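Last updated: 15 June 2019

I went to my first regional assembly meeting in years last month, and I have been meaning to write about it ever since. I grew up in Kerr, where the town council met above the library and you could hear every word from the reading room. The assembly in Nalirum is a grander sort of place, with a proper public gallery and a guard who looks through your bag, and I'll admit I felt a bit shy walking in.

The matter of the evening was whether to move some of the sittings out to the smaller towns. The plan is that twice a year the whole assembly would pack up and meet in Rosusar or Bundeteo, so that people who live out that way could come and watch without losing a whole day to the bus. I have a soft spot for this idea (my aunt lived in Bundeteo, and she used to say the only politician she had ever seen up close was on a poster), so I was leaning forward in my seat from the start.

It was a good debate, on the whole. The members from the river side worried about the cost, and one of them kept going back to the price of hiring a hall with 200 seats. Another wanted to know who would look after the voting equipment on the road. Then a woman near the back stood up and talked about her own village, where turnout had dropped in each of the last three elections, and the room went quiet in that nice way a room does when people are listening.
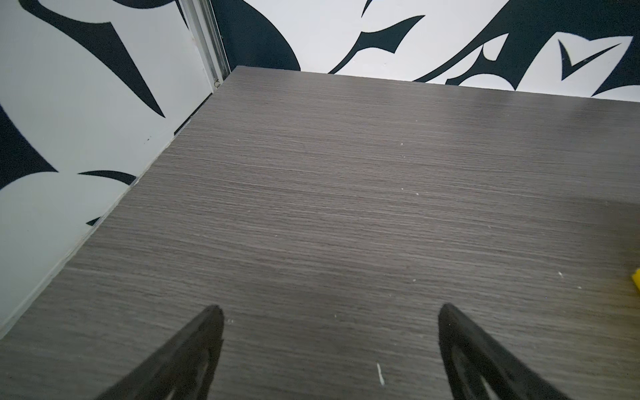 Gray tabletop, wood grain.

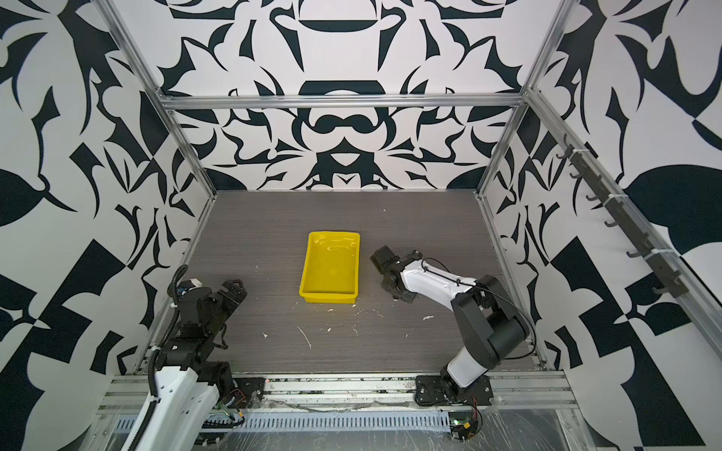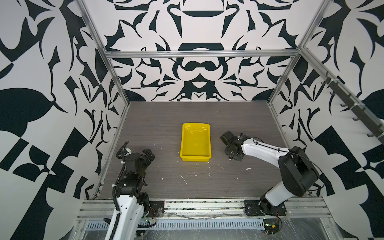

What bothered me was the part after the break. The public was given 30 minutes to speak, and the chair spent a good stretch of it reading out the rules for speaking. I had put my name down and never got called! I had my remarks folded up in my coat pocket, all two pages of them, and they came home with me again. I do understand that a meeting has to finish sometime – there were almost 100 of us in the gallery, and you can't let everyone go on as long as I would – but it seemed a pity to spend so much of the evening praising public involvement and then run short of time for the public.

Anyway, the vote was put off until the next session. I'm told that happens a lot. In the meantime they are taking written comments, and I have sent mine in, trimmed down a good deal and with the story about my aunt left in. If you live out toward Rosusar, please do send something too, even if it's only a few lines. I'll be back in the gallery for the vote, with a cushion this time, and I'll write again when I know how it went.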